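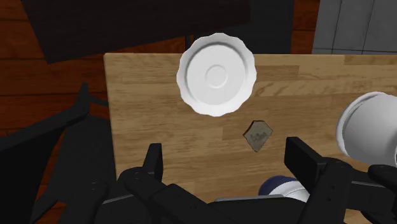

Notes to accompany the Suvilell visit
Automation in Practice, Handout 2 (September)

Read these before you write up the visit. They cover what we were told at Suvilell, what we were shown, and how far apart those two things are. You don't have to share my opinion of the place, but you do have to support your own.

1. What was claimed

Suvilell develops control software for arms that handle household objects. The host told us that the table-clearing program had been trained on 2,000 simulated episodes and that it had finished 993 of them without help. Write both numbers down and then ask what "finished" means. When one of you asked, the answer was that the software scores itself. A program that marks its own homework may still be a good program, but the mark tells you very little.

Note also that 993 is slightly under half. The slide called this "reliable performance in the home."

2. What was demonstrated

The first part of the demonstration ran entirely in simulation. The tabletop is a rendered one, with a scalloped white plate toward the back, a white cup on its side at the right, and a flat gray piece that looks like bread or toast lying between the fingers of a black gripper. There is a black chair, possibly a second one, and a plank floor around the table, and the light is bright and even everywhere.

That even light matters. Kitchens have windows, lamps and people walking past. Ask of any simulated result how much the lighting was varied, and by whom. We asked and were told "quite a lot" – put that in your notes as a quotation, because it isn't a measurement.

Think about the objects too. A slice lying flat on wood gives the fingers almost no height to close on. A cup on its side offers a rim, a curved wall and the chance to roll. These are fair problems to set, and I give Suvilell credit for setting them. A simulator, though, has to be told how much a slice bends and how much a cup slips, and an error there can make a poor grasp look like a good one.

3. The physical arm

The second part used the Orlandini arm in the back lab. We saw it for 29 minutes, including a restart. It moved slowly, which is sensible, and the operator kept a hand near the stop button, which is also sensible. Nothing we saw told us whether the arm could run the table task unattended.

Compare this with your notes from Dultley, where we were allowed to choose the objects ourselves. At Suvilell the objects were laid out before we came in. That proves nothing bad, but it limits what you can say.

4. For your write-up

Keep three headings apart: claimed, simulated, seen on hardware. Most weak reports from last year's Wultley trip mixed the second and third.

State the success rate with its definition. If you couldn't get the definition, say so.

Describe one failure you would want to see on purpose, and what it would teach you.

Do not use the word "seamless."

Two pages, no cover sheet. Bring a printed copy to the next session.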